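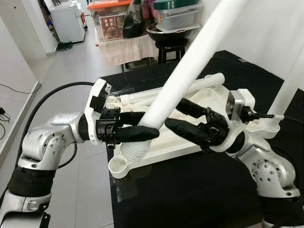

*Fig. 1. A white plastic frame held at two points over a black table.*

# Unit 3: Supports, Reactions, and Free-Body Diagrams

Course notes, revised March 13, 2022. Instructor: Maysoun Hakim. Problem sessions: Ignacio Núñez.

## 3.1 Scope

Unit 2 dealt with forces acting at a single point. The bodies in this unit have length, so the line along which a force acts matters as well as its size and direction. All problems are planar. All bodies are rigid unless the problem says otherwise. Friction is left out until Unit 5.

Read Section 4 of the Sleiman notes before the problem session. The sign conventions there match these notes except for moments: Sleiman takes clockwise as positive, we take counterclockwise.

## 3.2 Conditions for equilibrium

A planar rigid body at rest satisfies

- ΣFx = 0
- ΣFy = 0
- ΣM = 0, taken about any one point

These three equations are independent. Taking moments about a second point does not produce a fourth. It may replace one of the force equations, provided the line joining the two moment points is not perpendicular to the direction of the force equation that is kept.

Choose the moment point to remove unknowns. If two unknown forces pass through a point, take moments there first.

## 3.3 Idealized supports

| Support | Unknowns | What it prevents |
|---|---|---|
| Roller | 1 force, normal to the surface | Translation into the surface |
| Cable | 1 force, along the cable, tension only | Lengthening |
| Pin | 2 force components | All translation |
| Fixed end | 2 force components, 1 moment | Translation and rotation |

A real support is seldom purely one of these. A bolted bracket is treated as a pin if it can turn slightly under load without much resistance, and as fixed if it cannot. State which model you used. Solutions that give reactions without naming the support model lose marks.

## 3.4 Counting unknowns

For one body in the plane there are three equations.

- Fewer than three unknowns: the body is partly constrained. It may be in equilibrium under some loads and not under others.
- Three unknowns: the body is statically determinate if the reactions are neither all parallel nor all through one point.
- More than three unknowns: statically indeterminate. Deformation is needed, and the problem is deferred to Unit 8.

A beam fixed at both ends has six unknowns. A beam with a pin at one end and a roller at the other has three, and is called simply supported. Most of the problems in this unit are of the second type.

## 3.5 Worked case

A uniform beam AB has length 2 m and weight 40 N. It is pinned at A and rests on a roller at B. A downward load of 508 N acts at midspan. Find the reactions.

Draw the beam alone. Replace the pin with Ax and Ay and the roller with By, upward. The weight of a uniform beam acts at its center, 1 m from A, so it shares a line of action with the load.

Moments about A:

 By(2) - (40)(1) - (508)(1) = 0
 By = 274 N

Vertical forces:

 Ay + By - 40 - 508 = 0
 Ay = 274 N

Horizontal forces:

 Ax = 0

The two vertical reactions are equal, as symmetry requires. Check with moments about B before moving on.

## 3.6 Common errors

1. Drawing a support and its reaction on the same diagram. Remove the support first.
2. Leaving off the weight. If a problem calls a body "light," its weight is zero. If it says nothing, ask.
3. Assigning a direction to an unknown, getting a negative value, and then changing the diagram. Keep the diagram. The sign carries the information.
4. Adding a moment reaction at a pin.

## 3.7 Problems

Cotero, Chapter 2: all problems on simply supported beams. Show the free-body diagram on its own line, separate from the equations.

Additional problem: repeat the case in 3.5 with the 508 N load moved to 0.5 m from A. The beam's weight stays at the center. Report Ay and By and confirm that they sum to 548 N.

Written work goes to Issa Farah. Questions on the grading of Unit 2 go to Ignacio Núñez.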